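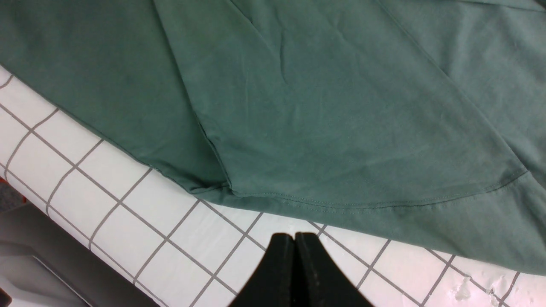
Figure 4. Wrist view with closed fingers near the lower edge of the garment.

4. Garment folding protocol (Seslow method)

Last updated: 2020-09-05

This section explains how to record folding trials for the Seslow method. Please read section 3 (Oltico arm calibration) before you start. The results in the June report come from 352 trials made with these same steps, so small changes in the procedure can make the numbers not comparable.

4.1 Preparing the table

1. Spread the grid sheet on the table and press it flat by hand. Small waves near the back are acceptable. Waves under the garment are not.
2. Start the Yorath recorder and check that the head view and both wrist views are live.
3. Lay one long-sleeved shirt on the grid. Keep the other clothes at the back, outside the folding area.
4. Run the grid check. The program compares the grid lines with the stored model. If the error is above 6 pixels, repeat the calibration.

NOTE: Do not iron the shirts. The method was trained on cloth with natural wrinkles, and a very smooth shirt gives a result that is too good.

4.2 Folding the sleeves

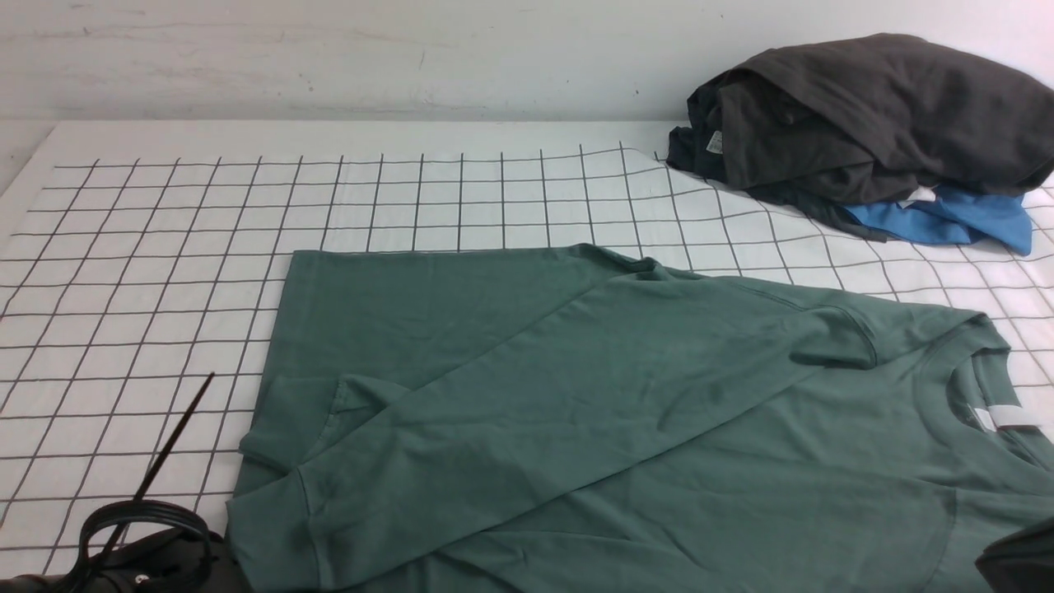

5. Select "sleeve first" in the task menu. The sleeve must go diagonally over the body of the shirt, with the cuff toward the bottom hem. A bunched cuff is still a valid fold.
6. Wait until both arms are back in the rest position before you touch the cloth.
7. Mark the fold as valid or not valid. Decide from the head view only -- the wrist views are too close for this.

CAUTION: Keep your hands outside the grid while the arms are enabled. The stop button must be within reach of the operator.

4.3 Grasping the edge

The edge grasp is the most difficult part of the method. The planner looks for the border between cloth and grid, then chooses a point where the fingers can close on one layer or more.

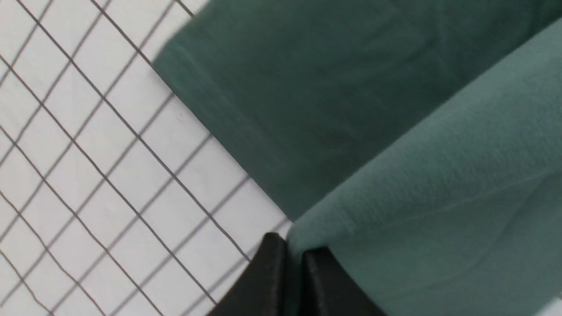 8. Set the finger force to 13 in the Grakdale panel. A higher value pulls the lower layer together with the upper one.
9. After the fingers close, save the wrist view before the lift begins. The layer estimate is computed from this view.
10. If the estimate is wrong, write the correct number of layers in the trial log. Do not delete the trial. Failed grasps are also used in training.

NOTE: Dark cloth may need a longer exposure. Change it only between sessions, and write the new value in the log.

When the session is finished, export the log and continue with section 5.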